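Curivside : la maison d'hôtes Mac Mathúna refait ses lits avant la rentrée

CURIVSIDE — La maison d'hôtes Mac Mathúna, fermée aux voyageurs depuis le début du mois d'août, rouvre ses portes vendredi. Les murs n'ont pas changé, le toit non plus. Le travail de cet été a concerné surtout le linge : housses, volants de lit, oreillers, couvertures et rideaux, dans toutes les chambres des deux étages.

La maison est tenue par Kathleen Ó Conaill, qui l'a reprise de sa tante il y a neuf ans. Elle avait gardé jusqu'ici le linge blanc de l'époque, acheté en grande quantité et réparé beaucoup de fois. « Le blanc, c'est pratique pour laver, mais nos clients me disaient que les chambres ressemblaient à une clinique », explique-t-elle. « Je voulais des chambres où on a envie de rester le matin. »

Pour choisir les couleurs, elle a travaillé avec Sofia Pappas, couturière, installée dans la rue du port depuis quatre ans. Les deux femmes ont posé des morceaux de tissu sur les lits et les ont laissés là pendant une semaine entière, pour les regarder à différentes heures. Le jaune a été refusé le deuxième jour. Un bleu assez foncé a duré plus longtemps, mais il rendait triste la chambre du fond, qui donne sur la cour.

Le choix final est un mauve tirant vers le rose pour les housses, avec un vert menthe très pâle pour les volants. Les mêmes deux teintes reviennent dans la literie pliée à la tête du lit. Mme Pappas reconnaît que le vert lui faisait un peu peur. « Sur le rouleau il semblait froid. Une fois froncé, il devient plus doux, à cause des ombres dans les plis », dit-elle.

Les volants ont demandé le plus de temps. Un volant froncé consomme beaucoup plus de tissu qu'un volant droit, et la couturière a dû commander deux fois. En tout, 388 mètres de tissu sont passés sur sa table, livrés par le grossiste Tindov. La deuxième livraison est arrivée avec une légère différence de teinte, et elle a été réservée aux chambres du deuxième étage afin que les deux verts ne se rencontrent pas dans la même pièce. 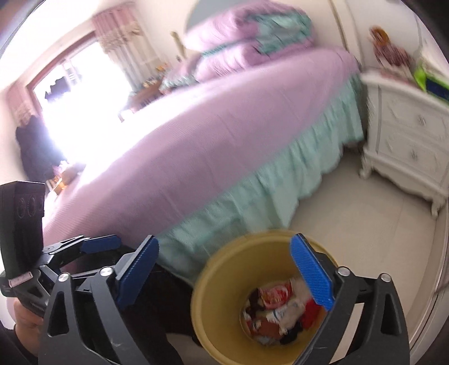

Mme Pappas a aussi insisté sur la longueur. Les anciens volants s'arrêtaient trop haut et laissaient voir les valises que les clients glissent sous le lit. Les nouveaux descendent presque jusqu'au sol, avec un petit espace pour que l'ourlet ne ramasse pas la poussière. Il a fallu mesurer chaque lit séparément, car les sommiers ont été achetés à des années différentes et n'ont pas tous la même hauteur.

Les rideaux suivent une autre logique. Kathleen Ó Conaill voulait conserver les tons beiges que les habitués connaissent, et la solution a été d'ajouter du rose dans la partie supérieure. Les chambres de façade reçoivent beaucoup de lumière, surtout avant midi, et la propriétaire s'inquiète un peu de l'effet du soleil sur les housses. Elle a prévu de les tourner tous les deux mois, de manière que le même côté ne soit pas toujours vers la fenêtre.

Les meubles sont restés à leur place. Les tables de chevet en bois brun ont été cirées par Brendan Ó Riain, menuisier à la retraite, qui a aussi réparé trois tiroirs. Il avait proposé de les peindre en blanc cassé pour aller avec le nouveau linge. La propriétaire a préféré les laisser comme elles étaient — une décision qu'il approuve maintenant, même si, dit-il, il aurait bien aimé essayer sur une seule.

Le coût total des travaux est de 3,000 euros, sans compter les heures de la famille. Une partie de cette somme vient de la vente de l'ancien linge, qui a été proposé aux habitants pendant deux matinées dans le garage de la maison. Les draps sont partis vite. Les couvertures en laine, plus lourdes, ont trouvé moins d'acheteurs, et celles qui restaient ont été données à l'école de Curivside pour le coin lecture.

Le lavage reste une question ouverte. La blanchisserie Eltunico, qui s'occupait du linge blanc à haute température, demande que les pièces de couleur soient séparées et lavées à 60 degrés au maximum. Son responsable, Eamon Keogh, a conseillé de laver les housses et les volants ensemble dès la première fois, afin qu'ils vieillissent au même rythme. Les volants ne passeront à la blanchisserie qu'une fois par saison. Leur repassage à la main est long, et Mme Ó Conaill avoue qu'elle n'a pas encore décidé qui va le faire.

Les premières réactions sont plutôt bonnes. Ghada Nseir, qui vient chaque été pour peindre sur la côte, a visité les chambres la semaine dernière, pendant que les lits étaient en train d'être faits. Elle apprécie le mauve, qu'elle trouve reposant, et surtout les oreillers à bord froncé. Elle regrette en revanche l'ancien couvre-lit au crochet de la chambre numéro trois, fait par la tante de la propriétaire. Celui-ci n'a pas été vendu : il est rangé dans l'armoire du palier, et on peut le demander à l'arrivée.

Le prix de la nuit ne change pas cette année. Il reste à 80 euros pour deux personnes, petit déjeuner compris. Les réservations se font par téléphone, le matin de préférence, et il reste encore des chambres pour le mois de septembre.

Les habitants qui souhaitent voir le résultat peuvent passer vendredi entre 14 heures et 17 heures. Du thé sera servi dans la salle à manger. La propriétaire demande seulement de ne pas s'asseoir sur les lits, qui seront occupés par des clients le soir même.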